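Working Surfaces for Small Parts
Notes to Unit 4, Lasa Evening Course in Bench Work
Text: Veronika Holzer, with corrections by Mutua Wanyama
Version of 30 August 2024
Room 1026, second floor

Please read sections 1 to 4 before the practical evening. Section 5 we do together at the tables. The reading for Unit 5 (clamping and holding) will be given out separately.

1. What we mean by a working surface

In Unit 3 we spoke about tools and how to lay them out. In this unit we go one step lower and look at what is under the tools. Many beginners do not think about the table at all. They think about it the first time they lose a part, or when a ruler does not lie flat and they cannot find out why.

For the purpose of this course, a working surface is the area in which you pick up, turn, join and put down the parts. The area where you store things is not included, even when it is on the same table. Please keep these two words apart in your exercise sheets: working area and storage area. Last year several people mixed them, and their drawings became very difficult to read.

The working area is usually smaller than you expect. Sit at the table, keep your upper arms close to the body and move both hands in a half circle. The place where the two half circles cross is where you will do nearly everything. Mark its border with four small pieces of tape. Everybody has a different result, so do not copy the marks of your neighbor.

2. Color and finish

The parts in this course are small, and some are thin. The most important property of the surface is therefore that you can see the part on it. We say that there must be contrast between part and ground.

A white top seems to be a good choice, but under strong light it becomes tiring after one hour. A dark top hides black screws, rubber rings and everything made from dark plastic. A plain beige or light gray is a good middle. Green circuit boards can be seen on it, brown and copper-colored edges can still be seen, and black parts are very clear. Clear plastic and natural wood are the difficult cases. For these, put a sheet of dark paper under the work.

Avoid patterns. A printed wood grain has many short lines in it, and a short pin or a piece of wire will look like one more line. Waltraud Zürcher showed this in the spring course with a speckled kitchen top. She put down ten small items and the group needed several minutes to collect them again.

The finish should be matt or half matt. On a glossy top the lamp makes a bright spot, and this spot is always where you want to look. If you must work on a glossy top, move the lamp to the side of your weaker hand and lower it. The lamps in our room have 4000 kelvin tubes, a neutral white. With a warmer bulb at home you will find that tan and beige come closer together, so check your contrast again there.

3. Tops made from more than one board

Large tops are often made of two boards laid edge to edge. There are simple reasons for this. Two boards are lighter to carry up a staircase, one can be exchanged when it is damaged, and a table can be made deeper later without buying a new frame. The price is the seam.

A seam has three possible faults, and you should be able to name which one you have:

Step. One board is higher than the other. Feel it by pulling a fingernail over the seam, first away from you and then back. A step is felt in one direction only.

Gap. The boards have the same height but do not touch. A strip of paper goes in. Small washers and short pins go in also, and they do not come out by themselves.

Tilt. Each board is flat, but they lean toward each other or away from each other. The fingernail feels nothing or very little. You find a tilt with a steel ruler laid across the seam, with a light behind it.

The direction of the seam is also important. When it runs from left to right across the table, you have a front board and a back board. The front board is then the natural working area and the back board the natural storage area. This is a good arrangement, and we recommend it for beginners. When the seam runs away from you, one hand is always working on the other side of it, and each long part must cross it.
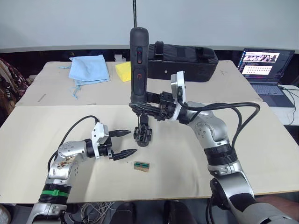 Whatever the direction, keep the parts you are handling at least one hand's width away from the seam. The rule sounds too strict, but a small part seldom stays where it was put down. It is touched by a sleeve, it turns, it slides a little when the next part is placed. With a hand's width of free board around it you have time to notice.

If you have a gap and cannot close it by moving the boards, cover it with a low-tack tape of nearly the same color as the top. Press the tape down from the middle outward. Do not fill the gap with glue or filler when the boards are on separate supports – they will move against each other and the filler breaks into crumbs, which are worse than the gap.

A step can be corrected from below with thin card. Loosen the lower board, put the card between board and support, fasten it again and repeat the fingernail test. Use one thickness at a time. Pirmin Zaugg keeps a box of card strips beside the door, sorted by thickness. Please put them back in the correct order.

4. Placing a small part

The following is written for a flat, rectangular part, for example a small circuit board or a block. For round parts see the notes on trays at the end of this section.

Put the part down flat, with a long side parallel to the front edge of the table or at a right angle to it. A part that lies at an angle looks untidy, and it is also more difficult to grasp, as you must turn your wrist before you close the fingers. If you have to choose, decide from which side you will take it the next time, and leave that side free.

Grasp it on two opposite edges. Do not press from above with one finger and pull. On a matt top this scratches the underside, and with a circuit board you can bend the solder points. If the part is so thin that you cannot reach its edges, slide it to the front edge of the table until it stands out a little, and take it from there with thumb and finger. It is the only case in which the front edge of the table is a good place for a part.

Keep only the part you need next in the working area, together with the part you are holding. Everything else waits in the storage area. Yuk-lan Hsueh, who has taught this unit with me for many terms, asks her students to say the name of each part quietly when it comes in and when it goes out. It feels strange for the first ten minutes. After this most people do it without noticing, and they make fewer mistakes.

Cables and cords should come from behind or hang in a loop above the table. If they lie on the surface, they sweep it with every movement. The same is true for long sleeves, bracelets and the strap of the magnifier.

On trays: we use the flat Skumik trays for screws and the deeper Tudo trays for springs and rings. A tray stands on the back board. If you need to bring it forward, bring it forward with the whole content and take it back the same way. Do not tip screws on the table to choose one.

5. Practical evening

You work in pairs. Each pair has one table, one steel ruler, a strip of writing paper, card strips, tape and a bag with small parts. The tables are the Kaufmann frames with loose tops. The two old benches at the window come from 1988 and have a solid top, so they are not used for this exercise.

5.1 Measure the height of the top at the four corners and write it down in millimeters. The frames are set to 812 at delivery. If one corner is different, adjust the foot and measure all four again, also the three which were correct.

5.2 Test the seam for step, gap and tilt. Write down what you find and where, with the distance from the left edge. A seam can be good on one side of the table and poor on the other.

5.3 Correct one fault only. Then exchange places with your partner, who tests the whole seam without looking at your notes. Compare afterwards. If you disagree, the ruler decides and not the finger.

5.4 Mark your working area with tape as in section 1. Draw it on the sheet together with the seam. Show the storage area with diagonal lines.

5.5 Empty the bag into a tray. Bring the parts one after another to the working area, put each one down, grasp it again on two opposite edges and return it. Your partner watches only two things: the distance to the seam and whether the part was turned before the grasp. Then change roles.

5.6 Repeat with the dark paper under the working area. Write two sentences on which parts became easier to see and which became harder.

Cleaning: wipe the tops with a damp cloth and then with a dry one, along the seam and never across it. Wiping across pushes the dust in. Remove your tape marks, also the small corners that like to stay behind.

Sheets go in the gray folder in Room 1026. If you miss the evening, the exercise can be made up in October, but please write your name on the list at the door so that we can plan the tables.

Words to know for Unit 5: edge, face, seam, step, gap, tilt, matt, low-tack, working area, storage area.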